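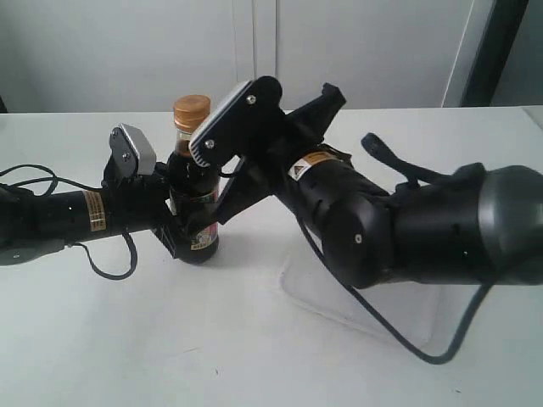
Bottle caps are still a fair test of whether a machine can do kitchen work. Twisting is easy. Holding the glass still is harder, so the Platix setup uses two arms, one gripper low on the bottle and the other reaching in from above.

2/ Debris in a shallow tray is worse. Small specks, raised rim, wide fingers.

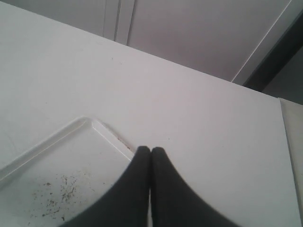

Tostel asks why not just use a vacuum. Fine for the tray, no help with the bottle.

3/ Dark glossy glass up close is mostly reflections. Depth gets unreliable there.
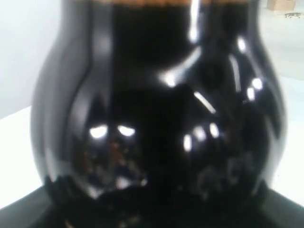
Full notes: 200 words · 2 min read

Shop floor maybe, kitchen no.

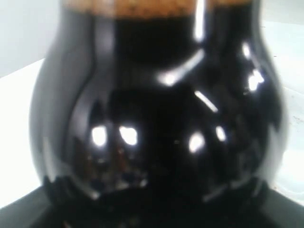
4/ What I'd test next: clear plastic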